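Porque é que a comida se estraga (e o que fazemos para a convencer a esperar)

Tempo de leitura: 8 minutos
Última atualização: outubro

Imagina que deixas uma sanduíche de fiambre no fundo da mochila. Sexta-feira parece uma sanduíche. Passado o fim de semana já parece outra coisa, e uns dias depois tem pelo. Tu não lhe puseste pelo. A tua mãe também não, embora vá querer falar contigo sobre o assunto.

O que aconteceu é que a sanduíche foi comida. Não por ti, que preferiste os bolinhos do bar, mas por uma multidão de seres tão pequenos que caberiam aos milhares na cabeça de um alfinete e ainda sobrava espaço para uma festa de anos.

Quem é que anda a comer a minha sanduíche?

Chamam-se micróbios, ou microrganismos, se quiseres impressionar uma tia. Há de vários tipos, e os que mais gostam de comida alheia são as bactérias, os bolores e as leveduras.

As bactérias são as mais apressadas. Quando está quentinho e há comida, algumas conseguem dividir-se em duas de 20 em 20 minutos. Parece pouco até fazeres as contas. Uma passa a duas, duas passam a quatro, quatro passam a oito, e só passou uma hora. Ao fim de quatro horas são 4096, e ainda nem acabou a manhã de aulas.

Os bolores são aquele pelo verde, branco ou cinzento. São fungos, primos afastados dos cogumelos, e espalham-se com uns grãozinhos minúsculos chamados esporos, que andam pelo ar. Estão agora mesmo na tua sala. Não vale a pena suster a respiração, já respiraste muitos hoje e correu bem.

As leveduras adoram açúcar. Se um sumo esquecido começar a fazer bolhinhas e a cheirar a padaria esquisita, foram elas.

Convém dizer que há micróbios simpáticos. Sem eles não havia iogurte, nem queijo, nem pão fofo. É um pouco como os vizinhos: depende muito de quais te calharam.

E a maçã castanha?

Essa é outra história. Quando cortas uma maçã, o oxigénio do ar mistura-se com umas substâncias que estavam sossegadas lá dentro e a maçã escurece. Não tem micróbios a trabalhar, tem química. Podes comê-la à vontade, por muito que o teu irmão diga que está podre (costuma dizê-lo quando quer a tua maçã). Umas gotas de limão atrasam a coisa.

O ar também estraga as gorduras. Batatas fritas abertas há muito tempo ficam com um sabor a lápis de cera antigo. Diz-se que estão rançosas, palavra que também serve para certas pessoas.

O que os micróbios querem da vida

Não são exigentes. Para se sentirem em casa, a maioria gosta de ter:

- comida (obviamente)
- água
- um calorzinho agradável
- tempo

Alguns querem ar e outros dispensam-no, que há gostos para tudo. O truque de guardar comida consiste em tirar-lhes pelo menos uma coisa da lista. A comida não dá jeito tirar, porque ficávamos nós sem ela. Vamos às outras.

Tirar a água: secar e salgar

Secar é provavelmente o truque mais velho de todos. Põe-se a fruta, o peixe ou a carne ao sol e ao vento, a água vai-se embora e os micróbios ficam a olhar para uma espécie de deserto. Uma uva passa é uma uva que passou por isto. Não admira que tenha tantas rugas.

O sal faz parecido, mas com mais manha. Puxa a água para fora dos alimentos e puxa-a também para fora das bactérias, o que elas acham uma grande falta de educação. Foi assim que o bacalhau atravessou mares inteiros sem frigorífico. Chega a casa duro como uma tábua e tem de ficar de molho até lhe voltar a boa disposição.

Já agora, o açúcar em grande quantidade tem o mesmo efeito. Por isso a compota dura muito mais do que os morangos. No livro "O Frasco Paciente", a cozinheira Merike Rozīte conta que a avó guardava a compota de ameixa, marca Pudau, na prateleira mais alta da despensa. Os micróbios não lhe chegavam por causa do açúcar, e os netos não lhe chegavam por causa da prateleira. Até ao dia em que descobriram a cadeira.

Tirar o calor: o frio

O frigorífico não mata os micróbios. Põe-nos com sono. Lá dentro devem estar quatro ou cinco graus e, com esse frio, a maior parte trabalha muito devagar, como tu numa segunda-feira de inverno. Devagar ainda é trabalhar, e é por isso que o arroz da semana passada não deve ser convidado para o jantar.

No congelador, a 18 graus negativos, param mesmo. Só que também não morrem todos. Quando a comida descongela, acordam, espreguiçam-se e perguntam o que há para comer.

Antes de haver frigoríficos, usava-se gelo a sério. Na vila de Skellby cortavam-no do lago no inverno e guardavam-no num armazém cheio de serradura, para vender no verão. O dono chamava-se Priit Hunt e ficou conhecido por ser o único homem da terra que se queixava de frio em agosto.

Usar muito calor: ferver e fechar

Se um calorzinho é bom para as bactérias, um calorão já não lhes agrada nada. Cozinhar mata a maioria. O problema é que, assim que a panela arrefece, chegam outras, vindas do ar, das colheres e dos teus dedos (sim, dos teus).

Há mais de duzentos anos, um confeiteiro francês lembrou-se de fechar a comida primeiro e aquecê-la depois, já dentro do frasco. Funcionou lindamente, apesar de na altura ninguém saber que existiam bactérias. Pouco depois apareceram as latas de metal. O abre-latas só apareceu décadas mais tarde. Entretanto, as pessoas abriam as latas com martelo e escopro, e imaginamos que o jantar demorasse.

Fechar a porta: as embalagens

As embalagens modernas são filhas dessa ideia. Parecem um simples saquinho, mas muitas têm várias camadas finíssimas coladas umas às outras: uma para ser forte, outra para não deixar entrar o ar, outra para levar a tinta e o desenho. Em algumas tira-se o ar antes de fechar. Noutras, como as das batatas fritas, troca-se o ar por azoto, um gás que não estraga nada e ainda serve de almofada. Portanto, quando abres um pacote enorme e ele está meio vazio, lembra-te de que pagaste também a almofada.

Por fora, a embalagem tem outro trabalho, que é fazer-te fome. Para isso usa cores fortes, letras gordas e fotografias de comida muito brilhante. E isto acontece no mundo inteiro, seja qual for o alfabeto, ou mesmo sem alfabeto nenhum: o chinês escreve-se com caracteres, e a fome percebe-os bastante bem. 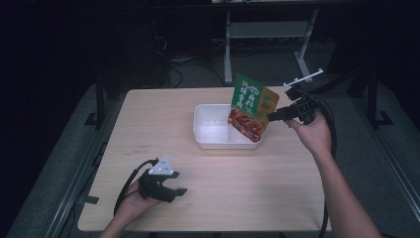
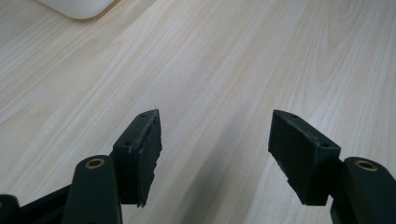
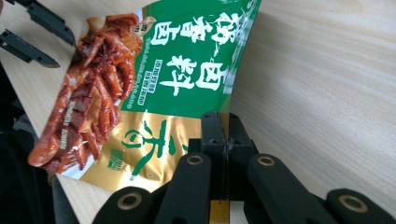

As datas, ou o que o pacote te está a tentar dizer

Há duas frases que parecem iguais e não são.

"Consumir até" é para levar a sério. Aparece em coisas delicadas, como carne fresca e peixe. Depois dessa data não se come, mesmo que cheire a rosas. Aliás, se o peixe cheirar a rosas, também não.

"Consumir de preferência antes de" é mais um conselho. Aparece na massa, nas bolachas, no chocolate. Depois da data, a bolacha pode estar mole e um bocadinho triste, mas, se o pacote ficou bem fechado, não te faz mal. Muita comida boa vai para o lixo só porque alguém confundiu as duas frases.

Atenção a uma coisa: as datas valem para o pacote fechado. Abriste, e os micróbios que esperavam cá fora entram contigo. Procura na embalagem as letrinhas pequenas que dizem "depois de aberto" e faz o que mandam.

Então e se eu cheirar?

O nariz ajuda, mas tem limites. Alguns micróbios avisam: azedam o leite, cheiram mal, fazem pelo. Outros, que são justamente os que dão dores de barriga, podem não cheirar a nada. Por isso não se faz o teste do "provo só um bocadinho". E uma lata inchada não se abre, nem para ver o que acontece. Chama um adulto, de preferência um que tenha lido este texto.

Quanto ao bolor, depende do sítio onde mora. No pão, vai tudo fora, porque o fungo estende fios fininhos pelo miolo que tu não vês. Num queijo duro, um adulto pode cortar um bom pedaço à volta e aproveitar o resto. E há queijos azuis que já vêm com bolor de propósito e custam mais caro por causa disso. O mundo dos adultos é assim.

Experiência: a corrida do pão

Vais precisar de três fatias de pão, três sacos transparentes com fecho, fita-cola e um adulto paciente.

1. Põe uma fatia em cada saco. Na primeira, deita antes umas gotas de água. Na segunda, nada. A terceira torra-se até ficar bem seca e deixa-se arrefecer antes de ir para o saco.
2. Fecha os sacos e cola fita por cima do fecho.
3. Escreve em cada um o que lá está e a palavra "EXPERIÊNCIA", bem grande. O tio Uldis não leu a etiqueta e ia fazendo uma tosta mista.
4. Deixa-os num canto da cozinha, longe do sol, e vai desenhando todos os dias o que vês.
5. No fim, vão os três para o lixo sem serem abertos. Mesmo o que ficou bonito.

Qual achas que ganha pelo primeiro? Aposta antes de começar, senão não é ciência, é adivinhar o passado.

Palavras difíceis

Esporo: grãozinho que serve para o bolor se espalhar. Viaja de graça.
Azoto: gás que é a maior parte do ar que respiras. Nas batatas fritas, almofada.
Rançoso: gordura que apanhou ar a mais.
Salmoura: água com muito sal. É onde vivem as azeitonas antes de te conhecerem.

Contacto: Cadernos Šimkus, Apartado 3412 | © Cadernos Šimkus, todos os direitos reservados | Voltar ao topo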